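Robot Learning Seminar, week 2 handout
Notes by Leena Riihimäki, Jan 14, 2021
Slides go up later, these are the notes I talk from

Topic: collecting demos with hand-held grippers, no robot in the loop. What transfers, what doesn't.

Recap from last time. Behavior cloning needs pairs of (what was observed, what was done). Teleop gives you both for free but it is slow and people hate it. Video of bare hands is cheap but you have to guess the action. Hand-held gripper sits in between: same fingers as the robot, wrist camera sees about what the robot's wrist camera will see, and the action is the motion of the tool itself.

So the whole method lives or dies on pose. Where was the gripper, in 6 DoF, at every step? Plus opening width.

Two ways to get pose
1) Visual odometry / SLAM from the wrist camera only
2) Markers, or some outside tracking

Novthorpe set (the one we use in homework) is option 1 with a check from option 2. 695 demos kept, two-handed, table tasks. Collected in August. Wide lens, because a narrow one loses track as soon as the fingers get close to the table and all it has is wood grain.

Remember that wide lens means heavy distortion. Straight edges come out curved toward the rim. Calibrate with a fisheye model, NOT pinhole + radial terms. Last year half the class did pinhole and got garbage at the edges.

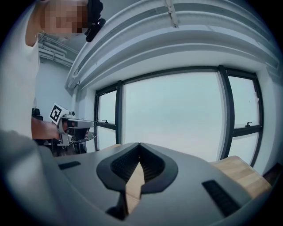

Filed under: Bimanual / relative pose

Look for the other gripper first, then the square marker at the back of it. If one wrist camera can see the marker on the other tool you get a direct measurement of left-to-right pose, and you don't have to trust two seperate SLAM maps to agree. The marker is tilted, and that matters: corner error grows with viewing angle, so weight each detection by it.

Also note how much of the view is your own gripper housing. It never moves relative to the lens. Feature trackers love it, and will happily report that the camera is standing still. Mask it. One static mask per tool is enough, but the fingers move, so grow the mask to cover the full opening.

Windows. Blank sky gives zero features. Mullions and latches are OK, ceiling beams and pipes better. When the tool pitches down you lose all of it, which is where drift starts.

Result (Felura pipeline vs. ours, same demos)
- wrist SLAM only: relative pose drifts over long demos, worst when both tools look down
- SLAM + marker when visible: drift resets at each sighting
- marker only: useless, too many gaps, up to 400 frames with nothing

Policy trained on each, 25 rollouts per condition. SLAM + marker wins on handovers. On single arm tasks no real difference, as you'd expect, relative pose isn't used there. Don't over-read this, 25 is small. Put error bars in your report please.

Segura filter: throw out a demo if the marker estimate and the SLAM estimate disagree past a threshold. Dropped 43 demos. Most of those were fast wrist flips, so the filter is also biasing the data toward slow motion. Open question whether that hurts. Somebody could do this for a project.

Things I'll ask about
Why relative actions instead of absolute? (hint: where is the origin of a SLAM map)
What happens to latency? Human has none in the recording, robot has plenty. Custura notes section 3, read before next class.
Gripper width: from encoder or from the image? Argue for one.

Homework: build the mask, rerun SLAM on the five demos in the folder, plot left-to-right distance over time with and without the marker term. Axis labls in meters. One page.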